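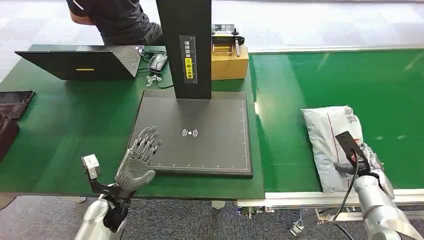 How do you compare two robot hands when you only have one robot to try them on?

Run the same short task with each hand, change nothing else, and write down every miss as it happens. That sounds too simple, I know, but most of the bad comparisons I've seen (and a couple I made myself) went wrong because somebody moved a camera halfway through.

Last updated 6/19/23, mostly to fix the section on wrist cameras.

What I was comparing

I had two hands to choose between, a Gravutero and a Denero. Both have five fingers and both bolt straight onto the wrist plate we use. The controller is a Zondmont, and I left it on the same settings the whole time. The job was parcel handling: pick up a soft mailer, turn it, put it down again. Soft mailers are a great test because they never sit the same way twice!

Step 1. Pick your parcels first

Get 22 of them, mixed sizes, and number them on the back with a marker. Use 20 for the test and keep the other two as spares, because one will split open. Put something different inside each one. I used socks, a paperback, a bag of rice (double wrap the rice, please).

Step 2. Lock the cameras down

Tighten the head camera and the wrist camera, then put a bit of tape across each joint so you'll notice if it slips. Take one still from each camera before the first run and save it in the same folder as your results.

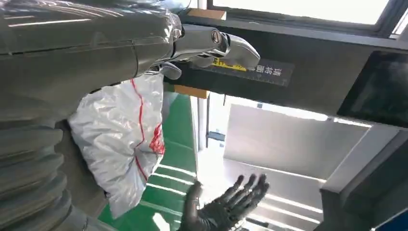
Then check those stills again after every 5 parcels. If the view has shifted even a little, stop and set it back before you go on. I skipped this in February and had to throw out a whole afternoon of runs, which still annoys me.

Step 3. Run the first hand

Go through the parcels in number order. For each one, write down:

picked up on first try, yes or no
dropped, yes or no
anything odd

That last line is the one I read most afterward. My Gravutero notes say "thumb late" over and over — I would never have spotted that from a plain score.

Step 4. Swap and repeat

Power down, change the hand, redo the finger calibration, and run the same parcels in the same order. Don't retune the grip force between hands unless you plan to report both numbers. The Väisänen wrist adapter has 4 screws, and I do mean tighten all of them.

Which one did I keep?

The Denero, for now. It dropped fewer of the flat mailers and its fingers were easier to calibrate. I still liked the Gravutero better on the lumpy stuff, so if your parcels are mostly lumpy, try that one first. Next I want to do the same thing with the wrist camera mounted lower, same parcels, minus the rice.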